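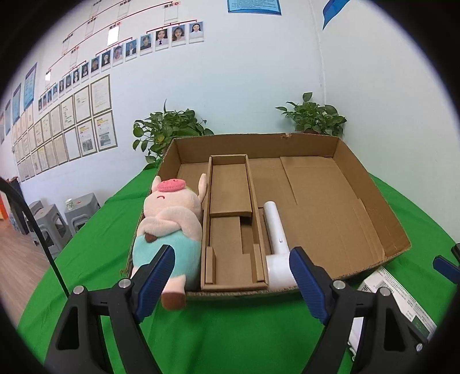

A plush pig and a white hair dryer in an open corrugated box, with a cardboard insert between them.

Packing mixed items: revised guidance for the Kurkgate counter

The Kurkgate counter now takes mixed cartons, meaning one box that holds soft goods and rigid goods together. Until January these were split into two parcels, which doubled the label cost for small senders. The revised guidance was drafted by Baptiste Riviere and applies to single-wall cartons up to 56 cm on the longest side.

Rigid items go in first. A hair dryer, a travel iron or a similar small appliance should lie flat on the carton floor, with the handle turned toward a corner and the cord coiled separately and tied. Do not wrap the cord around the handle, as this strains it at the point of entry. Any appliance that has been used must be clean and at room temperature before packing.

A cardboard insert with raised dividers should run the length of the carton. It keeps hard items from moving sideways and adds some stiffness to the floor. Inserts from old packaging are acceptable if the dividers still stand upright. Pusik inserts are stocked at the counter in two lengths and can be trimmed with a utility knife.

Soft items go in last. Plush toys may be compressed lightly, but no part should sit above the side walls once the flaps are closed. A toy that rests on the front wall will hold the flap open and the tape will lift in transit. Turn it lengthwise or move up one carton size.

Small tears along the upper edge of a wall do not disqualify a carton. Tears that reach a fold line do. Reused cartons should have old labels removed or fully covered.

Mixed cartons are limited to 2,000 g including packaging. Void fill should not exceed 500 g of that figure – crumpled paper is preferred. The Buvach depot accepts the same cartons under the same limits. Olatunji tape, 80 m per roll, is available at both sites.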